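*Updated 2020-08-11*

I love a good money chore. I know how that sounds! But give me a pot of coffee, a stack of bills and a cleared kitchen table and I'm happy until lunch. These are the tips I keep getting asked for since I put up the page on grocery spending, so I've gathered them in one place. All of them are for the boring, lovely business of running the money side of a house: the bills that come once a year, the papers, the warranties, the cash in the drawer.

## Start with the once-a-year bills

Monthly bills take care of themselves once you're used to them. It's the yearly ones that knock a household sideways. Car registration, the water softener service, the dentist, the chimney sweep, school shoes, the membership you forgot you had.

Go back through a full year of statements and write down every charge that isn't monthly. Do it on paper the first time, even if you're a spreadsheet person. I found things on mine I would never have remembered, including a storage fee at Gachanja Self Storage for a unit holding one armchair and a box of Christmas lights. (Gone now. The lights were fine. The armchair was not.)

Add it all up, divide by twelve, and move that amount into a separate savings account the day you get paid. Mine came to $354 a month, and yes, I gulped. But that money was leaving the house anyway! It just used to leave in big ugly lumps, mostly in September, when the insurance and the school stuff land on top of each other.

A few things that help:

- Give the account a name you'll see when you log in. Ours is called "Not Yours Yet."
- If a bill is due before the account has had time to fill, pay what you can from it and top up from checking. Don't wait for a perfect January start.
- Round up. An odd few dollars a month turns into a cushion for the price increases.
- When a bill goes up, change the monthly transfer that same day.

## The paper problem

Most household paper can be tossed once you've read it. The trouble is that we pile first and read later. I stand over the recycling to open mail now, and whatever survives goes to one of two places: things to do, and things to keep.

The "to do" pile lives where I can see it. The "keep" pile gets filed on bill day. I used to have a beautiful filing cabinet with a tab for every company, and I never filed a thing in it, it was far too fussy. Now I have a fat accordion file with broad headings:

- House
- Car
- Health
- Taxes
- Things we own (manuals, receipts, warranties)
- Pets

Anything that doesn't fit goes under House. If you have to think for more than a moment about where a paper goes, your headings are too narrow.

Write the "toss after" date on the front of each paper in pencil, top right corner. It takes a second, and then the yearly clear-out is so fast! You flip through, pull everything with an old date, and shred. For tax papers, check how long your own state and the federal rules want you to hang on to them before you pick the date.

Receipts on thermal paper fade, some of them within months. Copy the ones that matter (appliances, roof work, anything with a warranty) and staple the copy to the original. A Pustine dehumidifier taught me that one. The receipt was blank as snow by the time the fan quit.
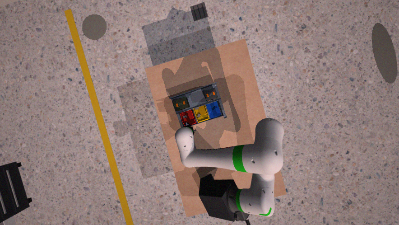
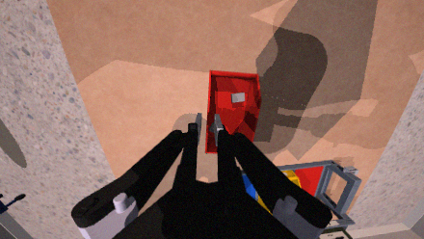
*First, red, yellow and blue bins side by side; second, a red bin from above with a small light gray block in it.*

## Bill day

Pick a date, and pay everything on it that isn't on autopay. I do two a month, the 2nd and the 16th, which lines up with our paychecks. Plenty of companies will move your due date if you call and ask. The electric people here in Sarkarwood moved mine while I was still on the phone.

My bill day goes like this. Coffee. Log in to the bank and read every line since last time, out loud if the house is empty. Pay what's due. File the keep pile. Write the checking balance on the wall calendar, in pen. That last bit is my favorite part. Seeing the number in ink next to the soccer games and the vet appointment makes it feel like a normal part of the week, and everyone in the house can see it too.

Reading every line is worth it even when you're sure there's nothing to find. Small repeat charges are what I look for: the free trial that stopped being free, the app a kid tapped on, the delivery club you joined for one lamp. Cancel them right there at the table while you're annoyed.

## Autopay, and what to leave off it

I put fixed bills on autopay and leave the changing ones off. The mortgage, internet and car insurance are the same every time, so let the machine have them. Water, gas and electric I pay by hand. That's how I caught a running toilet last year: the water bill jumped, I went around the house with food coloring for the tanks, and the upstairs bathroom gave itself away. One new flapper and we were back to normal.

Keep a list of everything on autopay and which card or account it comes out of. Tape it inside a cupboard door. When a card expires or gets replaced you'll be so glad you did. Leave card numbers off the list, just write "blue card" or "joint checking."

## Cash in the house

I still like having a little. We keep up to $100 in small bills in an envelope for power cuts, yard sales and the kid who comes to the door with raffle tickets. Write each withdrawal on the outside of the envelope with the date. When the envelope is full of writing, start a new one. Old envelopes make surprisingly good reading.

Coins go in a wide-mouthed jar. Skip the narrow-necked bottle, however pretty, unless you enjoy shaking it upside down over the sink. Check whether your bank takes rolled coins for free before you feed them to a machine that keeps a cut.

## Walk the house once a year

If you ever have to make a claim on your homeowner's policy, you'll be asked what you had. Go room by room with your phone and take video, slowly, opening the closets and drawers as you go. Say what things are and what you paid if you remember. Read the serial numbers off the big appliances. I do the garage and basement too, where all the expensive tools are hiding.

Save a copy somewhere that isn't in the house. Then check the policy's limits for jewelry, bikes and instruments while you have it out.

## Small stuff I'd hate to leave out

- Tape the furnace filter size to the furnace. Ours is a Flerholm with an odd size, and I bought the wrong one more than once.
- Price-check insurance about a month before renewal, with your current policy in front of you so you're comparing the same coverage.
- Store gift cards in the wallet you shop with. They do no good in a drawer.
- Keep stamps in the bill folder, even if you pay online.
- Library card before bookstore, every time! Ours lends cake pans too.
- If you lend a tool, put it on the calendar.

Next page is the freezer list, with the soup bags.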